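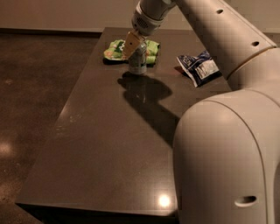
银色铝罐

Adis铝罐押金回收计划在宁波扩大范围，回收点增至403处

宁波，2025年3月18日——饮料灌装企业Adis今日宣布，将其铝罐押金回收计划由鄞州、海曙两区扩大到江北区和镇海区。扩大后，计划内的回收点共403处，参与的便利店、食堂和餐饮门店共1,079家。凡在参与门店购买带有押金标识的罐装饮料，消费者均可在任意一处回收点退回空罐并取回押金，不必回到原来购买的门店。

该计划由Adis发起，收运由Zavbridge承担，重熔和铸锭由Trevaskis承担，押金结算由Vindico提供的账务系统完成。四家企业已就扩大范围后的分工签订新的合作协议，协议自即日起执行，原有的试点协议同时终止。

一、押金与退还办法

带有押金标识的罐装饮料在销售时，价签上分别列出饮料售价和押金。押金为每罐20分，在购物小票上单独成行。押金不参与任何满减和折扣，也不因促销活动而减免。消费者退回空罐时，押金按原额退还。

退还方式有两种。在有人值守的回收点，工作人员扫码核对标识后当场退还现金，或退至消费者指定的电子账户。在无人值守的回收点，消费者将空罐放入回收袋，扫描袋口的编码登记，袋子运到分拣场清点后，押金退至登记账户。按协议约定，清点工作应在回收袋入场后的两个工作日内完成。

退入账户但未提取的押金，在90天内可随时提取或用于参与门店的消费。超过90天未提取的，账户余额不会清零，但系统会发送短信提醒，并暂停该账户的门店抵扣功能，直至持有人重新确认手机号码。没有智能手机的居民可在有人值守的回收点办理纸质登记卡，凭卡退款，每户限办一张。

退回的空罐应当倒空，罐身标识应当可以识读。轻微凹陷不影响退款。压扁的铝罐如标识仍可扫描，同样可以退款；标识无法识读的铝罐，回收点仍会接收，但不退还押金。拉环无需取下。请勿在罐内塞入烟头、吸管或纸巾，这类杂物会增加分拣时的人工，也会影响重熔时的金属得率。

不带押金标识的铝罐，包括此前已经上市的库存产品和其他企业的产品，回收点一并接收，不退还押金。钢罐、玻璃瓶和塑料瓶不在计划范围内，请按照所在小区的分类要求投放。

二、回收点的分布

新增回收点主要设在菜市场入口、地铁站周边的便利店、高校食堂和工业园区食堂。选址时优先考虑已有废品回收服务的场所，由原有经营者继续管理，Adis按接收数量向其支付服务费。服务费按月结算，不设最低接收量。

江北区的回收点集中在居民区和高校周边，其中部分与社区便利店共用场地，营业时间与便利店一致。镇海区的回收点以园区食堂为主，开放时间为午餐和晚餐时段，园区以外的居民暂时无法进入。Adis正在与园区管理方协商，计划在园区大门外侧增设收袋点，具体位置确定后将张贴在原回收点和园区公告栏。

鄞州、海曙两区原有的回收点保持不变，但个别点位的开放时间有调整。菜市场内的回收点改为早市开市时开放，午后收摊时关闭。临街门店内的回收点在春夏两季延长至晚间九点。各点的开放时间以现场张贴的告示为准。

参与门店的门口贴有绿底白字的圆形标识。标识上写有“可退铝罐”字样的，表示该店同时是回收点；只写有“押金饮料”字样的，表示该店只销售带押金的产品，不接收空罐。试点期间有不少消费者反映两种标识过于相似，新版标识已将“可退铝罐”四字放大，并移到圆形上半部。旧版标识会在换装过程中继续使用一段时间，含义不变。

三、收运安排

Zavbridge负责将回收袋从各点运至位于镇海的分拣场。有人值守的回收点每日收袋，无人值守的回收点隔日收袋，遇台风预警时顺延。夏季罐装饮料销量较高，七、八两月无人值守的回收点也改为每日收袋。

回收袋采用可重复使用的编织布料，袋口以扎带封闭，每袋有独立编码。回收点经营者在交袋时核对编码并签字，Zavbridge的司机在装车时再次核对。两次核对的记录如有出入，该袋单独存放，由双方到场清点。试点阶段曾出现袋口松脱、空罐散落在车厢内的情况，现已更换较宽的扎带，并要求装袋不得超过袋身上的横线。

收运路线与Zavbridge原有的便利店配送路线合并，送货车辆在返程时收袋。这样安排对道路占用较少，但也意味着部分门店的收袋时间会随送货时间变动。对收袋时间有固定要求的经营者可向Zavbridge提出申请，改由专车收取，专车费用由Adis承担。

四、分拣与重熔

回收袋进入分拣场后，先过磅，再开袋清点。分拣人员剔除钢罐和杂物，铝罐按有无押金标识分别计数，随后压块。压块后的铝料运往Trevaskis的重熔车间，经脱漆、熔炼、除渣后铸锭。铸锭供应罐料轧制企业，用于生产新的罐身材料。

罐身与罐盖所用合金不同，混合熔炼后需要调整成分，才能达到罐身材料的要求。Trevaskis在每一炉取样检测，成分不符的炉次转作其他铝材的原料，不计入本计划的“罐到罐”用量。Adis在公布回收数据时，会将接收量、入炉量和“罐到罐”用量分别列出，不以接收量代替再生用量。

脱漆过程产生的烟气经燃烧和布袋除尘处理后排放，铝渣由有资质的单位处置。Trevaskis的重熔车间设有公众开放日，参观者需提前登记，并穿着包脚鞋和长裤。下一次开放日的时间将在各有人值守的回收点公布。

五、结算与账目

押金与销售收入分账管理。参与门店在销售时代收押金，每月汇入由Vindico系统管理的专用账户；回收点垫付的押金从该账户中返还。Adis不得将专用账户中的资金用于经营。到年度结账时仍无人领取的押金留存在专用账户内，用于支付回收点服务费和收运费用，用途在年度账目中逐项列明。

试点期间，小型门店反映月度结算周期过长，垫付押金占用了周转资金。扩大范围后，经营面积较小的门店可以申请按周结算，也可以申请预付一笔周转金，在退出计划时归还。申请表由Zavbridge的送货人员代为递交，不收取手续费。

Vindico的系统同时负责标识的核对。每一批产品的标识在灌装时登记，在退还押金时核销。已核销的标识再次扫描时，系统会显示“已退”，回收点不再支付押金。消费者如认为核销有误，可当场要求填写异议单，经核实后由专用账户补退。

消费者的手机号码只用于押金退还和余额提醒，不用于营销。注销账户时，余额一次性退还，登记信息随之删除。

六、试点情况

铝罐押金回收计划去年12月在鄞州、海曙两区开始试点。试点期间，写字楼和高校食堂的回收点使用较多，居民区回收点在早晨和傍晚较为集中。部分消费者习惯将空罐攒在家中，凑满一袋后一次退回，造成个别回收点在周末排队。为此，客流较大的回收点增设了整袋登记服务，消费者留下袋子和登记卡即可离开，押金随后退入账户。

试点中反映较多的另一个问题是气味。空罐残留的饮料在气温升高后容易发酵，招引蚊虫。Adis为有人值守的回收点配备了沥水架和带盖的收纳桶，并在告示中增加了“请倒空后投放”的提示。清洗罐身不是退款的条件，但如果打算在家中存放较长时间，建议用少量清水冲一下。

原先以收购废铝罐为业的回收人员也可以参与本计划。持有纸质登记卡的回收人员可在分拣场直接交罐，按押金标识数量退款，无标识的铝罐按当日废铝价格收购。分拣场的收购价格每日早晨张贴在门口，过磅时交罐人可在旁查看读数。

七、门店如何加入

位于上述四区、持有有效食品经营许可证的便利店、超市、食堂和餐饮门店均可申请加入。申请时需提交营业执照和食品经营许可证的复印件，以及负责结算的银行账户信息。审核通过后，Zavbridge随下一次送货送达标识、告示和回收袋，并向店员说明收罐和登记的步骤。

门店可以只销售押金产品，也可以同时作为回收点。作为回收点的门店需要留出放置一只回收袋的空间，位置不得占用消防通道，也不得与食品存放区相邻。门店可随时申请退出，退出前应将已收的空罐交清，并继续张贴告示至当月月底，以便消费者另寻附近的回收点。

学校申请设立回收点的，由学校后勤部门统一提交。小学校园内的回收点只接收空罐，不向学生支付现金，押金退入学校指定账户，用途由学校自行公布。

八、后续安排

余姚、慈溪两地暂未列入本次扩大范围。Adis将在收运路线评估完成后再行决定，目前没有时间表。两地居民可在上述四区的任意回收点退罐。

各回收点的地址和开放时间已印制成册，可在参与门店免费领取。计划规则如有调整，将提前在门店和回收点张贴告示。

关于Adis

Adis从事碳酸饮料、茶饮料和苏打水的灌装与销售，在宁波设有灌装厂，产品以铝罐包装为主，供应便利店、食堂和餐饮渠道。

关于Zavbridge

Zavbridge为便利店和餐饮门店提供常温及冷藏配送，并承担包装物的返程收运。

关于Trevaskis

Trevaskis从事废铝的预处理、熔炼和铸锭，产品供应铝板带及铸造企业。

关于Vindico

Vindico提供押金、预付款和代收款项的账务系统，用户包括零售和物流企业。

媒体垂询

请联系Adis公共事务部。回收点分布图和计划规则全文可向该部门索取，转载时请注明来源。

（完）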